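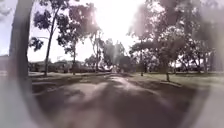

Tree shadows on the Jorncombe path, with the glare coming straight at you.

I've been walking the path at Jorncombe for years and somehow never put together a page for it, so here it is at last! It's a plain old paved path with grass on both sides and a lot of trees, and I love it to bits. My friend Grethe Thorlacius says I talk about it the way other folks talk about their grandkids. Guilty.

From my door to the path is 800 steps (yes, I counted, it was a slow February). I like to go when the sun is out and the shade falls right across the pavement in patches, so you keep stepping from dark to light and back again.
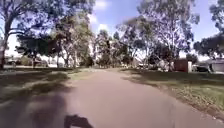 You don't need hiking boots or anything fancy. I wear my beat-up sneakers and bring a thermos, and if Arnar comes along we end up stopping every 60 feet so he can tell me about some bird. I never see the bird. I nod anyway!

The grass is another story. It comes in green, then gives up and goes to straw, then there's a bit of bare dirt, and a few steps on it's green again. I'd still take it over a golf course any day.
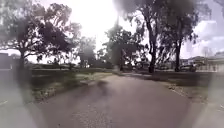 My favorite thing is a big old tree with really good shade. On warm days I'll stand under one for a while and let my coffee cool down (Grethe thinks this is a waste of coffee). Mornings are best if you want quiet, and late afternoon is when the dog people come out, and they're a friendly bunch. 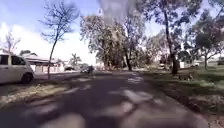 Kenneth Imrie

A white van beside the grass, bare branches fanning out next to it, and a low gray-roofed house across the street. I like this side too, even with the street so close. I'll add more once I've sorted through the rest of my folder, and if you have a favorite stretch of your own, drop me a note!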